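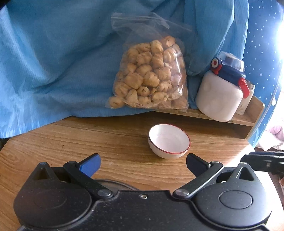 Nusden Water Users Association
Minutes of the regular meeting, March 2, 2000

Present: Karthik Samarakoon (chair), Ruwan Paul, Sewwandi Talukder, Hermenegildo Magaña. Absent: Kelechi Yusuf.

1. Minutes of the February meeting approved with one correction: item 4, "Nusley lateral" to read "Nusley main."

2. Metering. R. Paul reported 1,637 service connections on the books. Of these, over 200 have meters past their replacement date. Replacement to proceed by route, starting with the Pramanik Road loop.

3. Valve survey. 19 gate valves inspected on the Nusley main, 18 operable. The remaining valve is seized open – excavation required. H. Magaña to obtain a price from Okenex.

4. Pressure complaints, upper zone. S. Talukder to place a recorder at the tank outlet for one week and report.

5. Rates. Deferred to next meeting in the absence of K. Yusuf.

Moved Talukder, second Paul, to adjourn. Carried.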